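Towels get folded on the bed in our place, the laundry bench having been lost years ago to a slow cooker and 13 mismatched lids. A bed works well enough, provided you straighten the blanket first. Fold a towel over lumps and you get a lumpy towel.

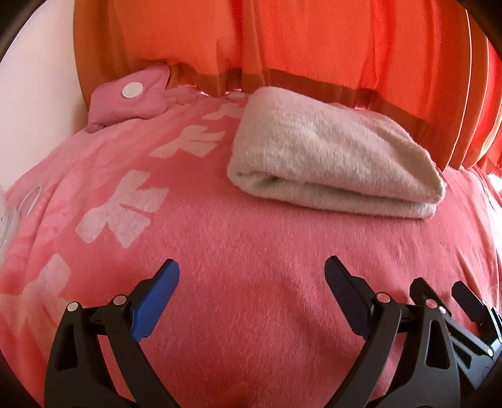 Thirds lengthways, then thirds again, with the rounded edge facing out of the cupboard so you can grab one without bringing down the lot. Thick cream towels make a fat bundle whatever you do. Pressing harder achieves nothing, and I have pressed quite hard.

**Pilled fleece.** Wash it inside out, on cold, away from towels, which shed lint all over it. Skip the fabric softener. A fabric shaver helps, if you enjoy that sort of evening.
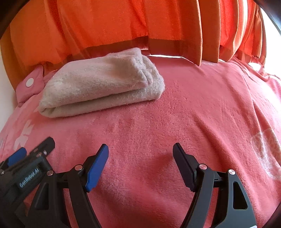 **Curtains that stop short.** Let the hem down before buying new ones. Light will find any gap at the bottom, usually at 5 am on a Sunday. Check both ends as well as the middle, as hems are seldom as level as the packet promised.

Worn-out towels go in the rag bag in the garage.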